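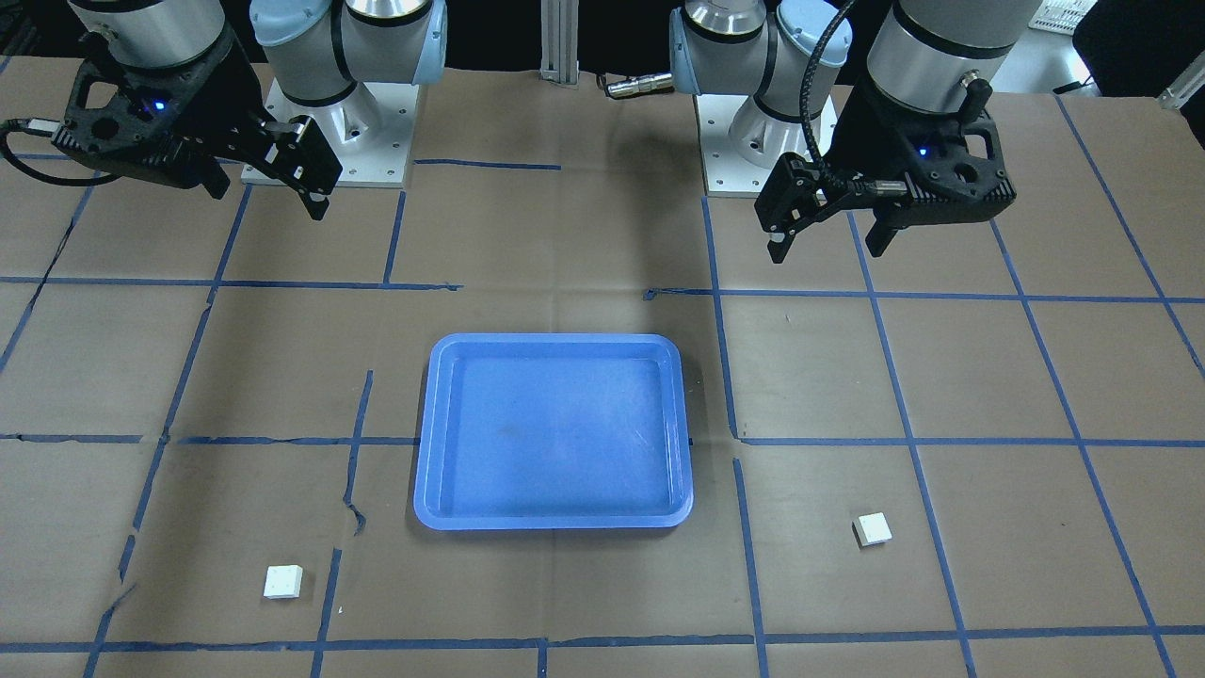

Keeping Immigration and Citizenship Papers in Order at Home

The Stistow Newcomer Centre receives more than 60 inquiries each November from households that cannot find a landing record, an old permit or a translated birth certificate. The following practices are recommended to all families served by the Stistow and Trosside offices.

Sort by person first, then by date. Each member of the household, including infants, should have a separate folder. Refusal letters and expired permits are to be kept with the rest.

Store originals flat and dry. Kitchens and basements are unsuitable. Do not laminate certificates, and do not use staples, tape or rubber bands on them. A paper that has become damp should be laid between clean sheets of blotting paper, under a light book, and left overnight.

Copy every page of a passport, blank pages included. Label copies in pencil on the back - ink may show through when scanned.

Keep translations with the document they translate. The translator's signed statement belongs in the same sleeve. 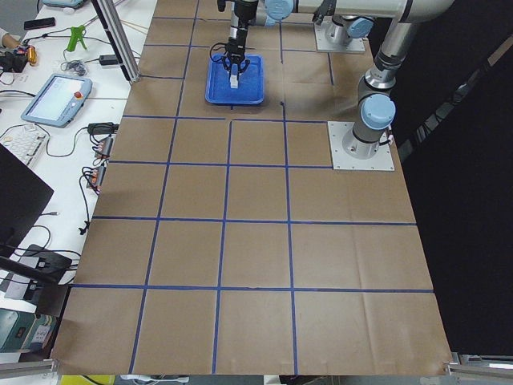 Brown kraft paper marked with blue tape.

Write a travel list now. Many applicants are asked for dates of absence going back several years. A plain notebook kept beside the passports, with one line for each trip, is sufficient.

Record name spellings. Where a family name appears in more than one form, note each form and the document on which it appears.

Folders and sleeves may be collected at the Trosside front desk, Room 9. The Pidora checklist (Form 1059) is available there in large print.

Last reviewed November 7, 2023

This site uses cookies to remember your language and display settings. By continuing to browse, you accept their use. Accept | Manage settings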